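Larker
Motion and perception software for two-arm workcells

About us

Larker writes the software layer between a camera and a pair of robot arms. We do not build arms, grippers or cameras. Our product is a planner, a perception stack and a set of tools for recording, replaying and editing what a cell did. Customers install it on their own controllers and keep their own hardware.

The company started in Erkstead with one contract, a cable routing job for an assembly plant. The plant had already bought its arms and had two vendor controllers that could not share a clock. Most of the first year went into time synchronization. That code is still in the product, and parts of it are older than anything else we ship.

We have two offices. Planning and control are in Erkstead. Perception and tooling are in Trerasa, along with the test cells. The split is practical: the Trerasa building has the floor for it.

What we work on

Our main subject is soft goods. Rigid parts have a shape that can be stored as a mesh and matched. Cloth, gloves, bags and liners do not keep a shape between one grasp and the next, so a stored model is of limited use, and the planner has to accept a target that changes while it is being carried.

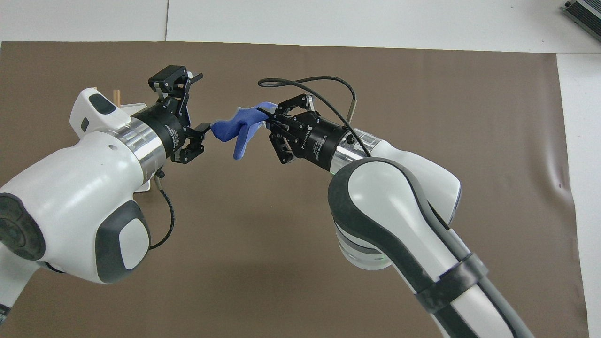 Handover planning is the part of the product we get the most questions about. Passing an object between two arms looks like two separate moves, but it has to be solved as one. The receiving fingers need a free region of material, an approach that clears the giving gripper, and a closing direction that does not push the object out of the first grasp. With a soft blue piece pinched at one end only, the rest is free to hang, and the open gripper facing it has to be aimed at material that may have moved after the last depth reading. The two wrists also come close together, and each carries a cable that loops out past the housing. We model those loops as swept volumes attached to the wrist. A collision model that stops at the arm shell will approve paths that snag.

The product

Goodall is the current release line. It has four parts, which can be licensed separately.

Goodall Plan computes joint trajectories for two arms in one configuration space. It supports handover, shared carry and stretch. Constraints are written in a text file and checked before anything is sent to a controller. If a constraint set has no solution, the planner reports which pair of constraints conflict. It does not relax them on its own.

Goodall See produces grasp regions from depth and color input. Output is a ranked list of regions with a confidence value for each, updated while the arms move. It does not try to name the object. For most soft goods work, knowing where there is a free edge or lobe is enough.

Goodall Run is the real-time part. The control loop runs at 1000 Hz on supported controllers. Commands that arrive late are dropped and logged, and the arm holds its last safe trajectory segment. Safety-rated stops remain with the arm vendor's controller. Goodall Run does not replace them and cannot override them.

Goodall Trace records joint states, gripper commands, camera streams and planner decisions on one time base. A recorded run can be stepped backward and forward, and any planner call in it can be repeated offline with changed settings. Our own engineers use Trace more than any other tool we have written.

How we test

Every change to the planner is run against 51 recorded handover cases before it is merged. The set includes cases we have failed in the past, and we do not remove a case once it passes. Changes that affect timing are then run on physical arms in Trerasa. Simulation is used for collision checking and for regression, but we do not accept a simulated result as evidence about cloth. Our simulator gets drape wrong in ways that are hard to predict.

Known limits are listed in the release notes under their own heading. At present they include transparent film, wet material, and any handover where both grasp regions are hidden from all cameras at the same time. Customers who need one of these should write to us before ordering a license.

Support and releases

We publish a release every 6 weeks. Each release is supported for two years. Interface changes are announced one full release ahead, and the old interface stays in place for at least one release after that. Configuration files from earlier versions are converted by a command line tool, which prints every line it changes.

Goodall currently has drivers for 7 arm controllers. The driver interface is documented and open to customers, and several drivers in use were written outside the company. We review these on request but do not certify them.

Support requests are answered by the engineers who maintain the module in question. Please attach a Trace file. A request without one will usually get a reply asking for it.

Working here

We hire control, perception and tooling engineers. Applicants are given a recorded run that went wrong and asked to write up what happened. There is no live coding. The next intake is in September, for the Trerasa office only.

Page last revised 16/07/2019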